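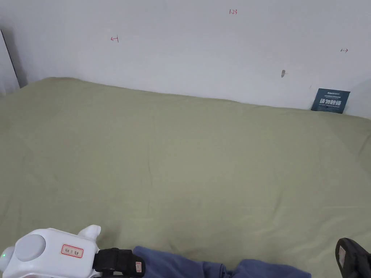
Why We Go to Bed Later Than We Mean To
A student project report for Everyday Psychology, Wike College
October 14, 2026

How I picked this topic

I started this project at midnight, which tells you most of what you need to know about me. I had promised myself I'd be asleep by eleven (I promise myself this a lot) and instead I was sitting up reading reviews of a rice cooker I have no plans to buy. I wasn't working. I wasn't out with friends. I wasn't even having that good a time! I just wasn't going to bed, and I started wondering whether other people on my hall did the same thing.

There is a name for it, which made me feel better. Researchers call it bedtime procrastination, and the usual definition is going to bed later than you intended when nothing outside of you is stopping you. So a night shift doesn't count, and neither does a crying baby or a paper due at eight in the morning. It has to be you, on your own, choosing the rice cooker reviews.

My question for the project was pretty simple: what are students at Wike doing in that stretch between the time they meant to go to bed and the time they go? I also wanted to know if people feel bad about it, and whether one small change in the evening would make any difference.

What other people have found

I read more for this section than I ended up using, so I'll keep it to the parts that mattered for my own study.

A lot of the writing on this topic treats it as a self-control problem. The idea is that you use up your willpower during the day, so by night you have less of it to make yourself do the sensible thing. That made sense to me at first, but then I read some pieces that questioned whether willpower works like a tank that runs empty, and now I'm less sure. I don't think my project can settle that one.

The other explanation I kept running into is about free time. If your whole day belongs to classes and a job, then late evening is the first part that feels like yours, and going to sleep means giving it up. People online call this revenge bedtime procrastination, which is a very dramatic name for watching cake videos. There's also body clock research saying that plenty of people in their late teens and early twenties naturally get sleepy later than older adults do, so some of what looks like putting off bed might just be not being tired yet. I tried to ask about that one separately because I think it gets mixed in with the rest.

What I did

The project had two parts. The first was an online survey that went out through the residence hall mailing list and the message board in the Lirneo dining hall, plus the class chat. I got 172 responses, way more than I was hoping for. I think it helped that the survey was short and that I posted the link late at night when the right people were awake (only half joking).

The survey asked when people usually mean to go to bed, when they usually do, what they're doing in between, and how they feel about it the next morning. Most of it was multiple choice, but there was an open box at the end where people could write whatever they wanted, and a lot of them wrote a lot.

The second part was a sleep diary. I asked for people willing to keep one for two weeks, and 20 signed up and finished. Every morning they filled in a little page saying what time they had planned to go to bed, what time they turned the light out, what they did in the last hour, and how rested they felt on a scale. During the first week they just did what they normally do. For the second week I asked them to get ready for bed early, meaning teeth brushed, face washed, pajamas on and bed made up right after dinner or as soon as they got home. They could stay up as late as they liked after that. I didn't tell anyone to put their phone away.

I got the idea for the second week from my own habits. A lot of nights I'm not avoiding sleep so much as I'm avoiding getting off the couch, walking down the hall, waiting for a sink and taking my contacts out. Sleep is nice! The stuff before sleep is boring, and the later it gets the more annoying it feels.

Some people kept their diary on paper and some used Foklow, a free diary app that lets you set up your own questions. I let them choose. Looking back I would make everyone use the same thing, for reasons I get into further down.

What the survey said

Most of the people who answered said they go to bed later than they mean to on a normal school night. I expected that. What surprised me was how few of them picked homework as the reason. I had put it first on the list assuming it would win, and it came in well behind videos and scrolling, and behind talking with roommates too.

The roommate thing came up so often in the open box that I wish I'd made it a whole question. People wrote about getting into long conversations with the lights already off, about politics or childhood pets or whether a certain professor dyes his beard. One person wrote that those talks were the best part of living on campus and that they would not trade them for sleep. That doesn't sound like procrastination to me at all. It sounds like somebody deciding how to spend their night, and I'm not sure the word fits.

Phones were the big one, as you'd guess. But when I read the comments, people described phones in different ways. Some were watching something they really liked. Others said they weren't enjoying it and couldn't remember what they'd looked at. The second group also tended to be the ones who said they felt bad in the morning. I only noticed this from reading through the answers and didn't test it properly, so please take it as a hunch.

The question about not being sleepy got a strong response too. A good chunk of people said their planned bedtime was one they thought they should have, and that if they lay down at that time they would just stare at the ceiling. I kind of love that we all walk around with an imaginary bedtime that belongs to some better person.

What the diaries said

In the first week the diary group went to bed later than planned on most nights, and the gap got bigger toward the end of the week. People felt the least rested after nights when they had planned an early bedtime and missed it. They felt okay after nights when they planned a late one and stuck to it, even if the light went out at the same time. I read that a few times to make sure I hadn't mixed up the columns.

In the second week, with the getting-ready-early rule, the gap shrank by around 20 minutes for the people who followed the rule on most nights. That's a small change and I don't want to oversell it. Still, several people wrote that it felt easier, and that going to bed turned into a thing they could do in one step once they noticed they were tired. One person wrote, "I was already in my pajamas so I ran out of excuses."

It didn't work for everyone. Three people said they hated it, mostly because brushing their teeth early meant no snacks, and they like to snack while they study. One of them brushed twice and then gave up on the rule. Another said that putting pajamas on in daylight made them feel sick, like a kid home from school. And if you share a bathroom in Lirneo with a whole floor, the sinks right after dinner turn out to be pretty busy, so the line just moved to a different time of day.

Problems with my project

There are plenty, and I'd rather list them than have them found.

The diary group picked themselves. Anyone who signs up to write about their sleep every morning probably already cares about it, so they aren't a fair sample of the college.

Everyone did the normal week first and the early week second. If the second week was easier for some other reason (no midterms, nicer weather, people getting used to the diary) I have no way to pull that apart. I should have split the group and switched the order for half of them. My instructor pointed this out when it was too late to fix, and I've been annoyed at myself ever since.

The paper diaries and the Foklow ones don't match up very well either. The app saves when you fill in the page, and a few people were clearly doing several mornings at once. On paper I couldn't tell. My guess is that the paper people did it as well and I just can't see it.

And all the times are what people told me. I don't have any device measuring when they fell asleep. Light out isn't the same as asleep, as anyone who has ever lain there thinking about a weird thing they said in a meeting can confirm.

What I'd do next

I'd like to run this again in January when everyone comes back from break with their schedules all over the place. I'd switch the order of the weeks for half the group, use one kind of diary, and add proper questions about roommates and about whether people enjoyed whatever kept them up. I'd also like to ask students who commute into Wike, who were mostly missing from my survey since it went out through the halls. Their evenings probably look very different with a bus ride in the middle.

There's a student wellness group here called Ulance that puts up posters about good sleep, and most of the posters are about screens. I'm planning to send them my results, mainly the part about getting ready early, and ask if they'd want to try it with a bigger group.

As for me, I did the early pajamas thing along with everybody else, though I left my own numbers out of the results. I'm still doing it on most nights. I did buy the rice cooker.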